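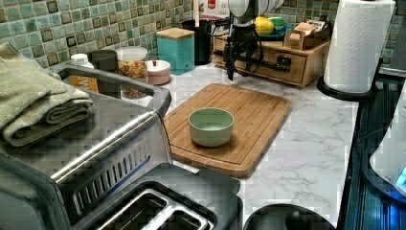 **Windness Counter Arm, long-term review**
31 March 2024

I have wiped down a lot of kitchen counters in my life, and I'd like to stop. That was the whole of my reasoning when I signed up for the Windness home trial, which puts a jointed arm on your countertop for 60 days and asks you to live with it. Windness supplies the hardware. The software comes from a smaller outfit called Vastley, and the two companies have separate support lines, a fact you will come to know well.

The promise is modest by the standards of the field. The arm is meant to set out, put away and tidy up: bowls, fruit, a board, the odd towel. It does not cook. It does not claim to cook. After years of being told that a robot would have my omelet ready, I found this refreshing.

**Setting up**

Allow an evening. The base is heavy, the cables are many, and the manual was translated by somebody who felt strongly about the word "kindly." Kindly do not stand in the reach circle. Kindly remove the grandmother vase. I have no such vase, but I moved a few things anyway.

Next comes teaching it your kitchen. You name each object in the app and show it where that object lives. The app then asks you to confirm, and confirm again, and by the end you will have stronger opinions about where the tea goes than you ever wanted.

**What it does well**

Bowls. I'll say it plainly, the thing is good with bowls. Give it a small one with a decent thick rim and it will lift it off the cutting board and set it back down more gently than I do. Lemons are also fine. Anything roundish, firm and sitting by itself in plain view goes well, and if your chores consist mainly of moving one lemon from a plate to a board, your life is about to change.

It is also patient. I ran the same bowl job over and over one evening while I ate dinner standing up, and it never sighed once.

**What it does less well**

Everything soft. A folded towel is a simple object to you and me. To the arm it's a rumor. It will pinch one layer, lift, and bring the rest along in a shape I can only call a surrender. Refolding took it 6 minutes on its best try, and I then refolded it myself.

Packets are another sore spot. Tea bags standing in a box are close together and thin, and it takes either none or several. Anything see-through confuses it too, and most of my kitchen seems to be jars.

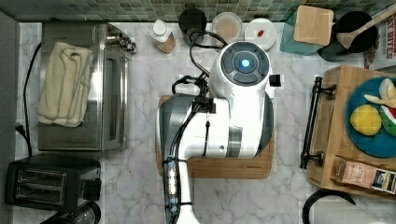
Then there's the matter of space. An arm that works on a counter has to be over the counter, and so do you, if you were planning to make a sandwich. My cutting board became a shared resource. I started asking the app for permission to slice a tomato, which was granted after a short delay while the arm parked itself.

Cables deserve their own complaint. They run along the outside, tied and clipped, and they collect flour dust and whatever else is in the air. Wiping them is a new chore. I bought in to lose one and came out level.

**Against the others**

I've had a turn with the Mustano, which is faster and noisier and treats a bowl the way a bartender treats a drunk. The Ciobanu is gentler, but it wants a bare counter, and a person with a bare counter doesn't need help. Of the three I'd keep the Windness — grudgingly, and in a larger kitchen.

**Cost**

After the trial it's $700 down and a monthly fee that Windness says will be settled by June. I'd wait for that number before getting attached.

**Verdict: 4 out of 10**

Can a machine do the household chores yet? It can do one, slowly, if you clear the area and cheer it on. I've had roommates who scored lower. A software update is due that is supposed to help with cloth, and I'll run the towel again when it arrives. Until then the sponge is still mine.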